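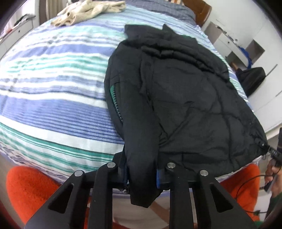
Folding a padded jacket so it fits on a closet shelf has been my project all evening and I'm losing. It's the black one I wear from the first cold morning until May, and every year I swear I'll store it right and every year it gets shoved on top of the suitcases. I start with it spread out on the bed, on top of the striped sheet, and the body part I can sort of manage. It's the collar that gets me. It stands up in lumps, and right under it there's this thick roll of fabric that will not lie down no matter what. Then the sleeves want to hang over the side of the bed. The slanted zipper with the green lining behind it was partly open too, and I don't know if I should close everything first or leave it so the air can get out. How do you all do it?
— posted by nganling_mak, October 11, 2018

chingwen17
Zip everything. Front, pockets, all of it. Then lay it face down, sleeves straight across the back, fold the sides in and roll from the hem up to the collar. Lumpy collar ends up on the outside of the roll where it can be as lumpy as it likes.

Sum-yee L.
I'd go the other way and leave the pockets open. If you close them there's air trapped in there and you end up squeezing a little pillow. I zip the front only. And roll from the collar down! Start with the fat end, then the thin part wraps around it.

chingwen17
Tried it collar first for 2 winters, it always came undone on me. The hem end is flat so it starts tight. But ok, maybe my jacket is stiffer than yours.

kh_wan
Why fold it at all? Puffy stuff should hang. You press it flat for half a year and the filling goes to clumps, and then you come back here asking how to fix clumps. Get a wide hanger, done.

nganling_mak
kh_wan my closet rod is already full, that's the whole problem, I share it with my sister and she has 3 coats. I did try the Mavlow bags, the ones you suck the air out of with the vacuum. Got it down to a pancake and by the next week it was a pillow again. Maybe I didn't close it right?

PuiShan_S
Those bags leak, mine did the same. I have a Farano cloth box now, the kind with a lid, and I just fold the jacket in half the long way, tuck both sleeves inside and then fold it in thirds. Not tight at all. It takes up more room than rolling but it comes out looking like a jacket. Wash it before you put it away, by the way, and make sure it's dry all the way through.

kh_wan
Ok the cloth box I can live with. Still say hanger.

Sum-yee L.
Thirds never works for me, the collar ends up in the middle and the lid won't shut. Which way do you turn it?

PuiShan_S
Collar goes at the end, not the middle. Fold the hem up first, then the collar part comes down over it last.

nganling_mak
Just did the hem first and then rolled it, chingwen's way with the pockets left open like Sum-yee said, and it's holding with a big rubber band around it. Looks like a sleeping bag. I'll look at the boxes this weekend, does the lid on yours have a zipper or does it just sit on top?

PuiShan_S
Just sits on top. Mine is the 2nd size up from the smallest.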